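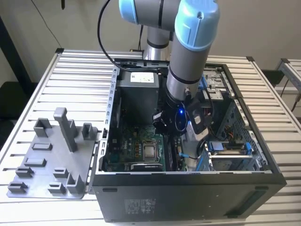
A desktop tower on its side, cover off, on the slotted worktable.

Grendau Microcement Wall Kit for Bathrooms

We stock the Grendau kit and we sell a fair number of them. Please read this page before you order one, as the maker's leaflet promises more than we would.

The leaflet says "a spa finish in a weekend." Maybe, if your bathroom is the size of a closet and your walls are already flat. Each coat has to dry before the next goes on, and there are 3 of them, plus primer and sealer. Dennis Mussa in our showroom did his own shower wall with it and began on a Tuesday. He was still washing at his sister's place well into the following week.

What's in the box
Primer, base coat powder, finish coat powder, mixing liquid, sealer, one steel trowel, sanding pads. The trowel is poor. Buy a better one.

Coverage
The label says 60 square feet. We would plan on about 50 if you have never held a trowel, and less over rough plaster.

Colors
18 on the chart. Several of the grays are hard to tell apart once they're on a wall, so order the sample card first. Sand and Clay dry lighter than they look on the chart.

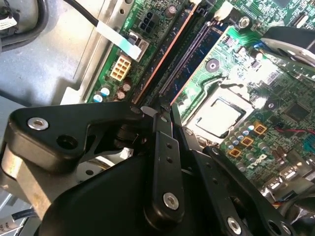
Waterproofing is where we part company with the leaflet. The sealer sheds water from the surface. It doesn't replace a proper membrane behind a shower, and we won't sell it to you as if it did. If you're covering old tile, check for loose ones and fill the grout lines, or they will show through by spring. Mwajuma Odera at the order desk can tell you which membrane goes with which primer.

"Maintenance free" is also on the box. Plan to reseal. Skip vinegar and bleach cleaners.

How it compares
Flilora costs less and scratches more easily. Clarnon is tougher, but comes in only four colors and the smell hangs around. For a powder room with no shower, ordinary bathroom paint may be all you need.

Returns
Unopened kits only. Mixed powder can't come back, even if the color is wrong.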